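Re: [hall-users] painting + putting the room back

Sorry for the slow answer, was at the Listance place all morning trying to get a price on paint. Replying to the bits I can, rest later.

Nadhirah Ismail wrote:
> Hi all,
> Before I order anything for the back room can someone tell me
> 1. are we keeping the walls white or going for the cream
> 2. what is happening with the door, is it coming off
> 3. who has the key to the Bañez unit where the chairs are
> I would like this done before December if at all possible. Last time
> it dragged on and we had people sitting on boxes.
> Also the invoice from Drurnov says 3595 and I thought we agreed 2444??
> Nadhirah

1. White. Please. I know some of you like the cream but we had cream before and it looked dirty from the first week. White bounces the light around and that room needs it, the evening group were always complaining about squinting at their sewing. Same white as now so we can touch up without doing a whole wall each time.
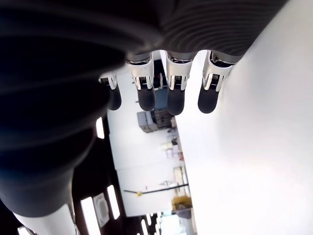 If anyone really objects say so by 6 tomorrow evening, otherwise I'm ordering. Eggshell not matt, so it can be wiped. Matt was a mistake in the hallway, every shoulder and bag leaves a mark adn you can't get it off.

2. Door stays on. Taking it off means rehanging it and last time it stuck for a month. Whoever paints can wedge it open and go round the hinges with a small brush. Tape over the latch plate!! Not the whole door in plastic, just the plate.

3. I have one key, the other should be on the hook in the office. If it isn't, who had it last? The chairs are in stacks of 8 and the back stack is heavy so go in twos. Don't bring them over till the paint has had two full nights.

On the Drurnov thing, 2444 was walls only. 3595 is with the ceiling and filling the cracks. I did forward that but maybe only to half the list, sorry. Happy to go back and ask for walls only if people think the ceiling can wait. Personally I'd do it now while everything is out of there. 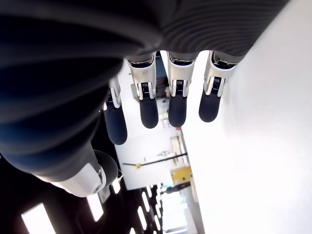 Back room, white wall on the right

Other stuff quickly

- dust sheets: I've got more than enough, don't buy any
- rollers from Grastider, NOT the cheap pack, they shed
- someone needs to take down the curtain rail first, I can't do ladders at the moment
- leftover paint goes under the sink with the lid hammered down and the room name written on it

Nadhirah can you put the chair moving on the sign up sheet? Mornings only for me.

Got to run, will look at the rest of the thred tonight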